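Robot Handling, Unit 4: Comparing Hand-held Grippers
Holroyd Building, Thursday session

Read these notes before you come to the lab. Bring a pencil and the blank results sheet.

What we are comparing

We have two sets of hand-held grippers, the Stasberg and the Woltis. Both are squeezed by hand, and both carry a marker cube so that the tracking software can follow where the gripper goes. The Stasberg has the longer jaw. The Woltis has a stiffer spring and closes faster, but your hand will tire sooner.

The recordings are later replayed on the Fondum arm. A grasp that felt fine in your hand may still fail on the arm, so score the two separately.

Setting up

Clear the table before you start. Check that both cubes are clean and fixed tight. If a cube has been knocked, run the calibration again and write down the new offset. Last year's group skipped this and 56 of their recordings had to be thrown out.

Set the tracking rate to 500 in the controller menu. The default is lower and gives jumpy paths when you turn your wrist.

Running a trial

Stand close to the table with a gripper in each hand. Put one object in front of you, within easy reach of both jaws. Start the recording, wait for the tone, then move in from both sides at an even speed.

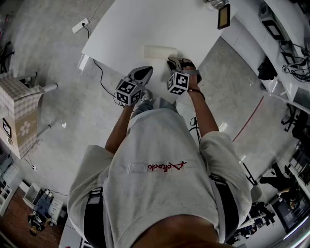
Keep your elbows out a little and try not to turn the cubes towards your chest, as the tracker loses them there. Soft objects need a slower squeeze than hard ones. Stop if the object rolls away, mark the trial as a miss and start a new one.

Swap grippers after every ten trials.

What to hand in

The shared folder now holds 2633 recordings, of which 949 are from the Woltis. Use these along with your own. Hand in one page with your miss rate for each gripper and a short note on which objects gave trouble. Work is due by the end of May.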